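Jatport host Vustora at Dogbe Park in the league this April, with kickoff set for 3 p.m.

The home side drew 3193 fans to their last match here, a 1-1 draw with Cerkon, and have yet to lose on this ground since the winter break. Vustora have scored only once in their past four away games.

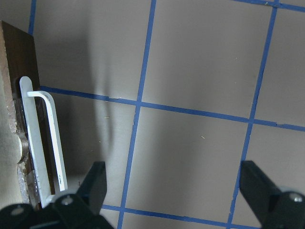
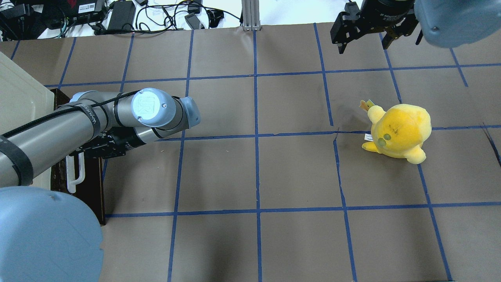
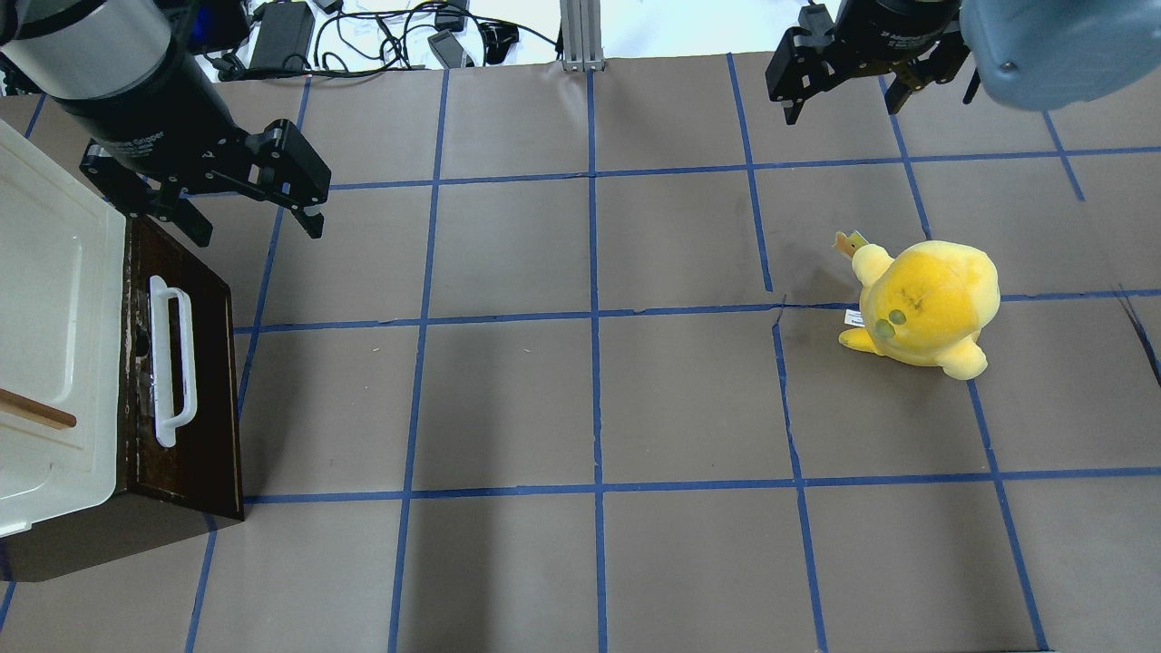 Blue tape marks out the surface in all three pictures.

Visiting fans have been given 413 seats behind the north goal. Gates open at 1 p.m., and more than 1000 tickets are still on sale at the club office.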